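Switching from tablets to an IV iron infusion, how long before you feel anything?

Posted by Mitali Biswas

My ferritin has been low for two years and the tablets wreck my stomach. My doctor has referred me to an infusion clinic called Nirnura for two visits in June. They quoted me $276 per visit after insurance. I have a desk job and two kids, so I'd like to know if I can go back to work the same afternoon, and when the tiredness usually lifts.

Sverre Nordin
I had two infusions last year, one week apart. Each took 75 minutes in the chair plus a wait afterward so they could watch for a reaction. I drove home and worked the next morning. I had a headache the first night and sore joints on day two. The tiredness started to ease in week three. My doctor repeated the blood work at eight weeks and said testing sooner can give a falsely high ferritin.
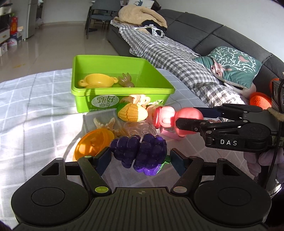 Ask which iron product they use, because the number of visits depends on it. Eat beforehand and drink plenty of water. If the arm burns or swells during the drip, tell the nurse right away, as leaked iron can stain the skin.

Parveen Patwary
Check the bill. Mine came to $1,639 because the clinic was out of network and I hadn't asked. Get the approval in writing first.

Sajib Haque
did nothing for me, turned out to be my thyroid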